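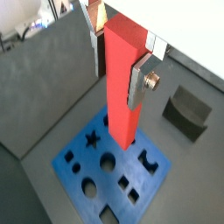
Gates that vanish in the goggles, what colors do you use?

Hello everyone, I'm fairly new to flying indoors and I've run into something I hope is easy for you folks. I fly a little Bromano whoop in my basement in the evenings, and I built a set of gates out of gray pipe insulation bent into hoops and taped to wooden feet. To my own eyes, standing in the room, they're perfectly obvious. The second I put the goggles on they melt into the wall, and I don't see the hoop until I'm nearly through it or wrapped around it. I've been trying to work out what would stand out better, and the sort of contrast I have in mind is that red block over the blue foam board, where the one color jumps right off the other, and even the brighter side and the darker side of the block read as separate. My basement walls are painted a light tan, the floor is gray concrete, and the only light is a pair of overhead tubes plus whatever comes down the stairs.

So what I'd like to know is this: do I paint the gates, wrap them in tape, light them, or change something in the camera? The camera is whatever came on the Bromano, and the goggles are a used Kavum set that I bought from a fellow in the next town. It's analog video, nothing fancy. I did go into the camera settings one evening, turned some things up, turned some things down, and ended up with a picture that looked like soup, so I put it all back. My course has 4 gates and a laundry pole that I go around, and my best run so far is 14 clean laps in a row before I clipped something. I'd love to get it to where I'm missing the gates because I flew badly and can't blame my eyes!

I should add that my grandson flies too when he visits and he doesn't seem to have any trouble at all, so it may be that I'm just asking a lot of a 167 dollar setup and a pair of old eyes. Any advice is very welcome, and thank you for reading this far.

Mortimer Hutchins

Sille Holst

Hi Mortimer, and welcome! Please don't blame your eyes, gray hoops on a gray floor are hard for anybody on analog. I went through the same thing when I set up a course in my garage, and I'll tell you what I ended up doing, with the warning that I tend to go on a bit.

The first thing to know is that on analog video the fine color detail is the first thing to go. What holds up is the difference between light and dark. So red is a lovely color and I use it, but a dark red hoop in front of something that's equally dark can disappear nearly as well as your gray ones do. Before you buy paint, put on the goggles, leave the props off the quad, and carry it around the course by hand at flying height while somebody holds up different things where the gate would be. A bath towel, a cereal box, a T-shirt, whatever is in the house. It takes ten minutes and you'll learn more from it than from me. With your tan walls I'd guess that something dark, or something dark with white bands, will do better than one bright color alone.

What I have now is black hoops with white electrical tape wound around them in stripes, wide stripes, about as long as my hand. I started with thin ones and they shimmered and blurred together as soon as I was moving, so go wider than you think you need. On the gates I have to hit right after a turn, I also put a strip of red tape across the bottom edge only. That was my husband's idea and I was rude about it at first, but it does help me pick out which way is up when I come around the corner with the quad leaned over.

Second, the light. Two tubes overhead means the top of each hoop is bright and the bottom half is in shadow, and the camera keeps changing its mind about exposure as you pass under them. I stood a cheap floor lamp in the far corner, pointed at the wall so it bounced back softly, and the whole room settled down. Just don't put it where you'll fly straight at the bulb. I did that, and for a moment I was flying by memory.

As for the camera menu, you were brave to go in there and sensible to put it back. If you feel like trying again, write down every number first, then change one thing and fly a lap before touching anything else. I'd start with contrast, a notch or so up, and leave sharpness alone. Sharpness looks wonderful when you're sitting on the bench and it turns into sparkles when you're flying.

Also, 14 clean laps around a pole and through hoops you can't see is very good flying. I'd be proud of that!

whoopdad_garage

LED strip. Run it around the inside of the hoop, power it with an old 2 cell battery, done. Don't set it to full brightness or it blows out the camera and you get a big glowing blob. I use green.

Also check the lens. Mine had a thumbprint on it for a month.

Drerari_flyer

I agree with most of what Sille wrote, but I'd look at the goggles before doing anything to the gates. I had a used Kavum set as well (I fly a Drerari frame outdoors now, but I started on whoops like everyone) and the previous owner had turned the brightness way down, I suppose to save his eyes. Everything dark ran together into one lump. There's a separate brightness and contrast for the screen, and it has nothing to do with the camera settings, so if you've only been in the camera menu you may have missed it. On mine it was a little rocker button by the antenna, though I can't promise yours is laid out the same way.

If you can borrow another pair for an evening, do. There's a group called Honorato near me that lets visitors look through a spare set at their indoor nights, and maybe there's something similar where you are. Your grandson may have better goggles than you do, come to think of it. Have him fly with yours next time and see if he still makes it look easy.

Mortimer Hutchins

Thank you all, this is wonderful. I found the screen brightness and it was indeed nearly at the bottom. It's on the underside on mine, and I'd taken it for a screw cover. It's better already, although the gate by the stairs is still a mystery to me in the last turn, so I'm going to try the black and white tape on that one first and leave the others as they are until I see how it goes. Sille, how do you keep the tape from peeling off the foam? Mine lets go overnight.

Sille Holst

Wipe the foam down with rubbing alcohol first, let it dry, and don't stretch the tape as you wind it. If it still lifts, put a dab of glue under the very end.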